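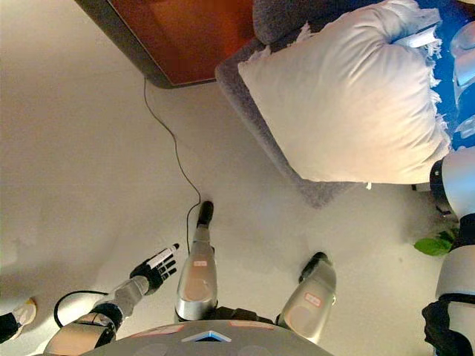 Silver legs, black feet and a thin cable on a pale beige floor.

Let the floors stay plain

When I came to this country I rented a room above a bakery in Brurkent, and the floor was grey concrete with paint on it. I thought it was ugly. I lived there for six winters, and now I miss that floor more than I miss the bread.

My opinion is simple, and I know many neighbours do not share it. We cover our floors too much. In the houses of my street there is carpet in the hall, a rug on the carpet, and then a small mat on the rug to protect it. We buy these things to feel warm and we spend our weekends cleaning them.

Last May my family took out the carpet in our living room. Under it was a good wooden floor, laid before any of us was born. It had some stains and one burnt place near the window. The man from the Prikard showroom told us it should be covered again, and he offered a carpet for 919 dollars, with underlay for 87 more. I thanked him and went home. We rented a sanding machine for 100 dollars and did the work ourselves, badly in the corners.

I do not want to be unfair to carpet. It is quiet. My mother, who is over 80, walks on it with more confidence, and in her bedroom we left it. People who live in apartments must also think of the family downstairs, and I remember well how it is to be the family downstairs. If a child is learning to stand up, a soft rug is a kindness.

But a plain floor has its own comfort. I can see what I have dropped. I can sweep the whole room while the kettle boils. In summer the boards are cool under my feet, and in the evening the light goes a long way across them. When I was a boy in Harasym we washed the floor every morning with a bucket and a cloth, and the smell of it is for me still the smell of a day beginning.

What bothers me most is the habit of hiding. The town library on Aketach Road had beautiful old tiles at the entrance, brown and cream, worn down in the middle by all the shoes. Then somebody decided they looked tired and put grey carpet squares on top with glue. To remove the glue now would cost more than the squares did. I read the notice about it twice and I was sad the whole afternoon.

A floor that shows its age is not dirty. Before you order the new carpet, lift one corner of the old one and look what is there.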